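Gripper night. Trying the Hirnia controller against the old Noh one, all in sim for now. Thread bc I'll forget by morning

1/ Same arm, same fingers, same table. Only the controller changes. Grab the bottle by the neck, lift, hold.

2/ Two views:
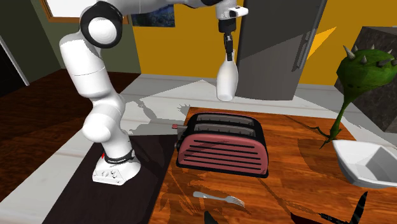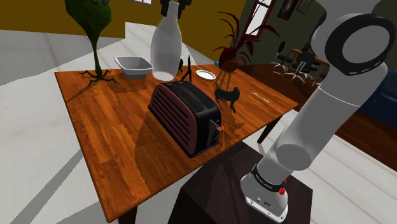 White bottle held by the neck, behind the toaster. Both renders.

3/ Noh first. Plans quick, but comes down stiff and I had to slow the approach way down. Five tries, wasnt thrilled.

4/ Hirnia: softer close, less jerk on the lift. Logging at 300 Hz so the plots are huge. Laptop fan is screaming

5/ Neck grasp is the mean one. Thin target, long body swinging under it. Grabbing the body is easier but then the toaster is right in the way of the arm.

6/ Jae-hoon Kwon asked why not suction. Have a Woner cup model somewhere, curved glass tho... maybe next.

7/ Camera question. Two fixed views or one on the wrist? Leaning fixed, the fingers block to much up close. Anyone running Dritirent cams, DM me pls

8/ Config goes up once I clean out the hardcoded paths. Food now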